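Home & Family Help > Toys and Play > Storage

Small mixed toys: one big basket or two small ones?

Posted by Feng-yi Chiang, 28 February 2025

Hello all. My daughter is two and she has many small toys which do not belong to any set. There is pretend food, a foam cube, a little can, a cow. At the moment everything lives in a yellow woven basket, and next to it I have a brown wicker one which is still empty. 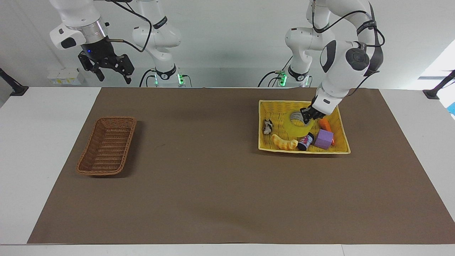
My question is how to divide them. I tried food in one and the rest in the other, but then the can is a problem – is it food or not? My husband says it does not matter. Also I worry about the wicker, if the ends of it can become sharp. The brown basket is from Inodo and I paid 241 for it, so I would like to use it for something.

Frøydis Lunde

I would not divide by kind. A child of two years does not sort like we do. Keep the yellow basket for the toys of this week and put the others away in a cupboard, then change them when she gets bored. We did this from July and it was much calmer in the living room. The brown one can be the "going back to the cupboard" basket.

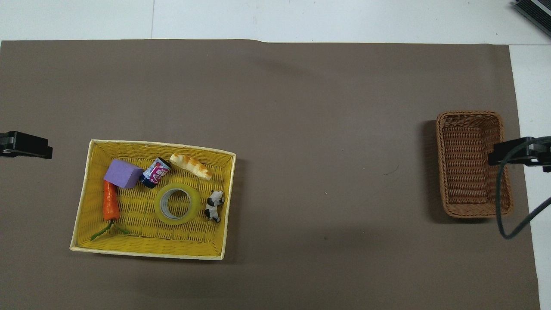 One more thing, please take out the tape. A roll of tape is nice to hold, but small children pull the end and put it in the mouth. Mine did it with a whole roll behind the sofa, and I needed a long time to get it off the carpet.

About the wicker – move an old nylon stocking slowly along the rim and inside. Where it catches, there is a sharp end. Cut it short and sand it with paper of grit 400. After this, check again with the stocking.

Ivar Kvam

Just buy a box with a lid. We have up to 8 of them from Haugland and they stack.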